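Re: [robots-list] Open day at Gemham, anyone going?

From the wrist view in the simulator, rings on the brown marble table:
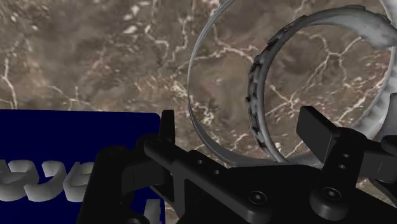
Gripper coming in on the rings. Simulated, wrist camera.

Hi all,

Cleiton Rocha wrote:

> Did anybody from the list make it to the Gemham open day? I had it on
> my calendar and then my kid got sick. I'm mostly curious whether the
> simulator part was worth the drive, and whether they let visitors run
> anything or if it was all slides. Also, is the Jillex software the same
> thing they showed last year or did they start over? I'd like to take my
> students in May if there's a second one.
>
> Cleiton

I went! Sorry to hear about the kid, hope everybody's sleeping again. I've been meaning to write this up since I got home and your message gave me the push, so this is going to be long. Skip to the bottom if you only care about May.

Getting there first, since you asked about the drive. It's 70 miles for me, and the last stretch is all warehouses that look the same. Their sign is on the side of the building you don't come in from, so I went past it twice. Park in the back lot. The front lot belongs to the tile place and they do put notes on windshields (I got one, very polite).

It was a Sunday, 7th April, and I figured it would be quiet. Wrong. They'd planned on 90 people and the guy at the door told me they'd passed that before lunch. The hallway outside the demo room was packed and the coffee ran out early, so bring your own.

The simulator part was the best thing there, by a lot. They have Jillex running on three workstations along one wall, and yes, visitors get to drive. You sign up on a sheet and get 10 minutes or so, longer if the person behind you has wandered off. The task they had loaded was picking up rings from a tabletop, and you do it looking mostly through the wrist view, the one I put at the top. I went in thinking rings would be easy. Oh boy. There's a thin smooth one and a thicker rough one right up against it, overlapping from where the gripper is looking, and a bit of another pale one over to the side. If you go for the thin ring with the fingers straight down you have to get one finger inside the hole and the other outside, and from that close up the gripper itself takes up so much of your view that you lose the bottom of the ring right when you need it. I knocked the thin ring into the thick one on my first two tries. Third try I got it up, held it for maybe a second, and dropped it. I was absurdly proud of that second.

The tabletop bugged me, in a good way. It's a brown marble with white veins running all over it, and you see it straight through the middle of the rings. I kept reading a vein as the edge of something. I asked Tainá Leite about it (she was running the stations and was very patient with all of us) and she said they swap the surface between runs on purpose, so whatever is learning the task can't get comfortable with one background. The marble is the one visitors complain about most. She switched me to a plain gray surface for my last go and I did better right away, so I believe her. There's also a dark blue panel off to the left with raised light gray shapes on it, sort of like big chunky letters. I tried to make out a word and couldn't. I forgot to ask about it and it's been bothering me ever since, so if you go, please ask.

On your Jillex question: they started over. Tainá said the old version is gone except for the file importer. The new one does contact a lot better than what I remember from last year, when everything slid around like it was on ice. Now things catch and tip the way you'd expect, at least to my eye. It did freeze once while the man ahead of me was driving, and they had to restart that station, which took long enough that he gave up and went to look at the arms.

The arms! OK, so the other half of the room was real hardware, two benches behind a yellow line. One was sorting small parts from a bin and the other was waiting on a replacement cable from Furtado, so it just sat there with a note taped on it. The sorting one had a counter going and it said 865 when I walked by. I don't know if that was for the day or for the week, there wasn't a label. It was fun to watch for a while but you can't touch anything, and after driving the simulated one I got impatient.

There was a talk too, in the side room, 40 minutes, by somebody from Sirkine whose name I didn't catch over the air conditioning. Mostly about grasping things with holes in them — mugs, washers, tape rolls, rings — and how much of the trouble comes from not being able to see your own fingertips. After my turn at the station I was nodding the whole way through. The slides are supposed to go up on their site but I looked yesterday and they weren't there yet.

For your students: there is a second day in May, but no date when I asked. Groups have to write ahead. They'll take up to a dozen at once and split them over the three stations, and Tainá said mornings are better. I'd ask for the rings AND the plain table, and have everybody try both. I'd also tell the kids to look at the side view on the second monitor before they close the gripper. I didn't notice it was there until my turn was almost up, and I felt pretty silly.

If you end up setting a date let me know, I'd come along and I've got room for three in the car. I want another shot at that thin ring.

Does anybody else have notes from the talk? I only wrote down half of it and my handwriting is what it is.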